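Tips for recording bag-packing examples at home, from my fourth month of doing it for the Priria learning set.

- Pick a table by a window. Mine's wood, and daylight beats any lamp I've tried.
- Lay the backpack flat before you start

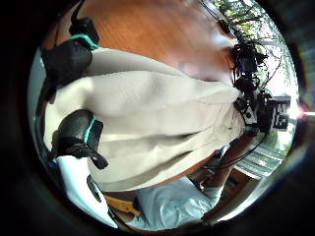 and do each fold slowly - I aim for 39 goes, then tea.
- Wear both gloves even for one-handed jobs, and keep the cube markers facing up.

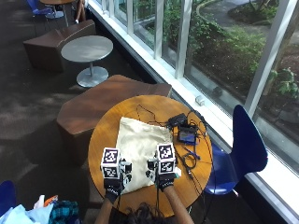
## Cables

Coil the slack first! I lost 4 good takes to one snag.
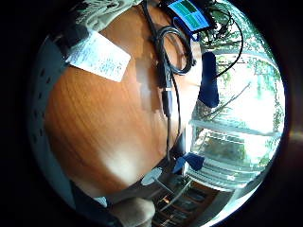 *Cables and connector on the tabletop*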